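The Braltham Desk Mat, After a Winter of Elbows
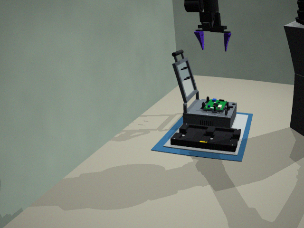

I held out against desk mats for most of my working life. A desk is already flat. Paying extra to put a second flat thing on top of the first one seemed like buying a hat for your hat. Then I moved into the small back bedroom with a secondhand desk whose finish came off on my sleeves, and by December I was $34 poorer and the owner of a Braltham in the large size.

It arrived rolled up in a tube, and it wanted to stay that way. The leaflet says to lay it face down overnight. I did this, and in the morning it had relaxed in the middle and kept both ends curled, like a slice of old cheese. Two dictionaries and a slow cooker finished the job over the next few days. If you have a slow cooker you aren't using, great. If you don't own any heavy books, maybe buy the medium.

Once flat, it's a nice thing to work on. The top has a faint grain to it, enough that a pen doesn't skate, and paper stays where you put it. My mouse likes it. My old mouse did not like it, and would wander off toward the corner of the screen by itself, but that mouse was on its way out and I won't pin it on Braltham.

The underside is where they spent the money. It grips. I lean hard on my left elbow when I'm reading (my chiropractor has views) and the mat hasn't crept at all. I had a Skalia before this, a gift, and that one traveled. I would sit down in the morning with it square to the desk and by lunch it was pointing at the door, which I took personally.

Now for cleaning. "Wipes clean with a damp cloth" is printed on the tube, and again on the leaflet, and a third time on a sticker you have to peel off, leaving a patch of glue that does not wipe clean with a damp cloth. Coffee comes up fine. Tea comes up fine. Ballpoint is with you for life. I have a phone number near the right edge that I can't get rid of, and I no longer remember whose it is. Soy sauce sits somewhere in the middle: gone if you're quick, a shadow if you're me.

It did smell for the first 7 days. Rubber, mostly, with something sweet behind it. My sister-in-law, Ea Skov, asked if I'd bought a new shower curtain. I opened the window, which in winter is a real commitment, and it faded.

The stitching around the edge is my one serious complaint. It's raised, and it runs exactly where my wrist lands. You stop noticing after a while, but on video calls I could look down and see a neat row of dents in my arm, like I'd been lightly upholstered. The Jirum mat has a plain cut edge and costs less, though the one my neighbor Fitriani Ismail has is starting to fray at a corner, so pick your trouble.

Would I buy it again? Yes, grumbling. It's a better mat than it needs to be, and my sleeves are clean. I'd skip the matching coaster, which is the same material cut in a circle, for nine dollars more. I bought two.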